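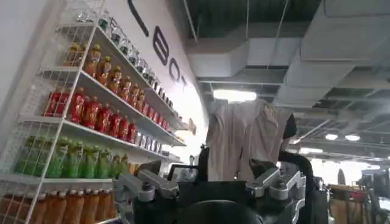

Bottled drinks on the white wire shelving, sorted by color. Clear on top, then orange, then red.

November, 8:40 a.m.

Back on the fading question for the Illine syrups. Yesterday's entry stopped at the carrot and beet blend, which I left in the north window cabinet overnight with the lid off the box. Moved it to the dark cupboard first thing. I will treat that jar as spoiled for the comparison and make another from the same concentrate.

Weighed out the new batch before the bench got busy. 839 g of syrup base, made up with filtered water, citric acid added last. The acid went in slower than it should have because the small scale kept drifting. Re-zeroed it on the stone slab and it held. Whoever uses it next, leave it on the slab. The wooden bench moves when the mixer is running.

pH came out a little lower than the last batch. I did not correct it. The beet color likes it on the acid side and I would sooner have two batches that differ a little than start adding bicarbonate and lose track.

10:15

Filled the jars and wrapped half of them in foil. The unwrapped ones went into the light box on the middle rack. The top rack is too warm, and last month I could not tell what was heat and what was light. Thermometer is clipped to the rack now. Please do not borrow it for the fridge. There is one for the fridge in the drawer under the sink.

Labels: L for light, F for foil, then the batch letter. The old labels from Krajewska lift off when the glass sweats, so I wrote on the lids too. If a label and a lid disagree, go by the lid.

11:30

Read through the notes that came with the Skunora anthocyanin powder. They suggest dissolving it warm. Our last try with it was cold and it left specks on the bottom, which I had put down to hard water. Ran a small one warm, stirred by hand, and it cleared within a few minutes. Passed it through paper and there was hardly anything left on the paper. I will change the method sheet. The sheet pinned by the door is still the old one.

Took a reading on the photometer as soon as it had cooled. Absorbance was nearly 200 on our scale, with the cell at the short path. This is our own scale off the old instrument, so do not try to match it to anything printed. Rinsed the cell twice and the blank came back where it started.

1:20 p.m.

Lunch, then the jars that have been sitting since the start of the month.

Carrot, foil: 671 on the tin next to it is the lot number and has nothing to do with the reading. I mixed those up in the last entry and have crossed it out there. Color is close to the reference card. Smell fine.

Carrot, light: paler, and more yellow than orange. There is a ring at the surface where it touches the air. I shook it and the ring broke up but did not go away.

Beet, foil: slightly browner than the card. I expected this one to hold better than the carrot and it has not. Could be oxygen in the headspace. These jars were filled to the shoulder and the carrot ones to the neck, so the comparison is not a fair one. Fill them all to the neck from now on.

Beet, light: brown. Threw it out after the reading.

2:45

Tried ascorbic acid in three small beet samples, low, medium and high. Too soon to say anything. The high one tastes sharp enough that we could not sell it even if the color held. Put them at the back of the light box behind the L jars.

The Fimalcombe glass has come in, brown and clear, same shape. Good for the next round, where I want the same syrup in both and no foil at all. The brown ones need washing. There is dust in the bottoms and I would not trust the rinse they say they had.

4:10

To do:
New beet and carrot blend, filled to the neck.
Wash the brown glass.
Replace the method sheet by the door.
Order filter paper, the larger size. One sleeve left.
Check the timer on the light box. It was reading an hour behind when I closed up.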